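Print this page | E-mail this page

Cindadow project: progress report to the Beltholm Fund
29 December period, prepared by the project lead
Dated 2025-12-29

Thank you, as ever, for your patience with us over the autumn, and for the very kind note that came with the second payment. I promised you a full account of the grip fault and I would sooner give you too much than too little, so do put the kettle on before you start.

You will remember that Cindadow is meant to help people who find small things hard to handle. Keys, tags, cards and the like. Our two-armed machine, which we all call Rovus after the name of its control software, is learning to pick such things up, move them about and hang them where their owner can find them again. By the time of our last report it was doing the table work nicely and we were feeling rather pleased with ourselves.

The trouble began during a long run of table trials. We had planned 609 picks and were well into them when the right gripper let go of a key while the arm was still travelling. It dropped a short way and did no harm, and we put it down to a poor hold. Then it happened again, and by the end of the run we had logged 29 drops, nearly all of them on the right. Worse, on two of those occasions the gripper closed again straight afterwards, without being told to. That is the part which made us stop. A dropped key is a nuisance, but a gripper that shuts when it likes could catch somebody's fingers, and we treated it as a safety matter from that afternoon onwards. 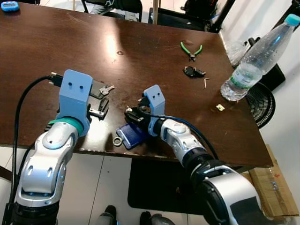

What we found

It took us longer than I should like to admit. We began with the fingers themselves, cleaned the pads, changed a pair of them and saw no difference at all. Next we suspected the software, and one of the team spent the better part of a week reading through the logs (with great good humour, I must say). The logs showed the gripper losing its signal for a very short moment and then obeying the last order it remembered. If that order was "close", it closed.

So the question became why the signal was dropping out, and the answer was a tired connection on the cable. It behaved perfectly while the arm stayed low over the table. Once we asked the arm to reach up towards the hooks on the wall, the cable was pulled at a sharper angle and the fault came on far more often. We had only lately added the hook work, and had left the cable with the same amount of slack as before. That was our mistake, and a simple one.
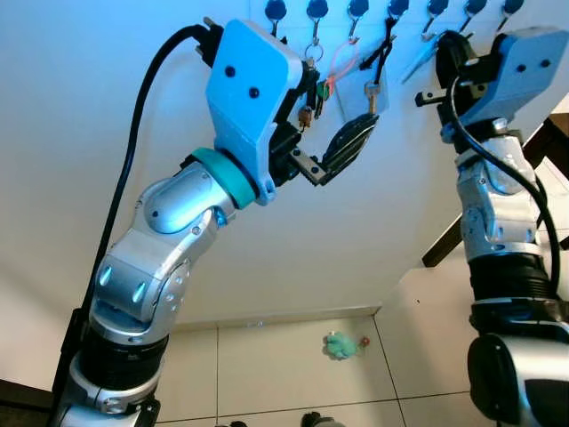

Was anyone hurt by the gripper closing by itself?
Nobody was hurt. Both times the person nearest was standing well back, and the power was cut at once with the stop button.

I do want to tell you what has changed, as you asked for this particularly in April. The old cable has gone and the new one is fixed at two points along the arm, with a proper loop left for high reaches. The software has been altered too, so that a gripper which loses its signal now holds still and waits for a person to start it again. We argued a good deal over whether it should hold or open. Opening sounds kinder to fingers, but it also means dropping whatever is being carried, and in the end we chose to hold, with a release lever close by. Brinkmann, who supplied the replacement parts, have been helpful throughout and did not charge us for the second set of connectors.

We have also rewritten the house rules. Hands stay out of reach while the arms are live, objects are set out only with the power off, and any odd movement at all, however small, goes in the book on the same day. The first two drops never went in the book, and I am sorry about that. Had they been written down properly we might have saved ourselves a fortnight.

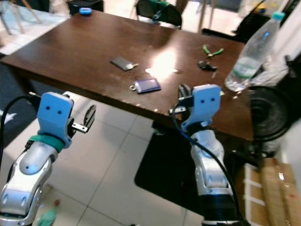 Table work with both arms, Cindadow project.

Since the repair we have run 200 picks with small household things, keys and tags among them, and there has not been a single loss of signal. There were a few fumbles, mostly on flat things that sit close to the table, but those are the ordinary sort of failure and we know how to work on them. The shiny table top is a bother in its own right. The cameras are easily confused by bright patches of light, and a thin silver key near one of those patches can be difficult for the machine to make out. 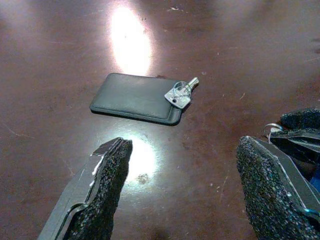
We did think of covering the table with a cloth and decided against it for the time being, as plenty of people have polished tables at home and Rovus will have to get used to them sooner or later. We may shade the lights for some of the runs, just to see how much of the trouble goes away.

On money, the repair itself came out of the upkeep line and we are not asking for anything extra. The lost time is harder to make good. The hook trials have slipped, and I would be grateful if you would agree to our handing in that part of the work at the end of April. Everything else stands as it was in the plan.

You would be very welcome to come and see the arms running again whenever it suits you. Let us know beforehand and we will have the log book out on the side for you to look through, including the embarrassing pages.

Print this page | E-mail this page

This site uses cookies to remember your settings. By carrying on you agree to their use. Accept | Find out more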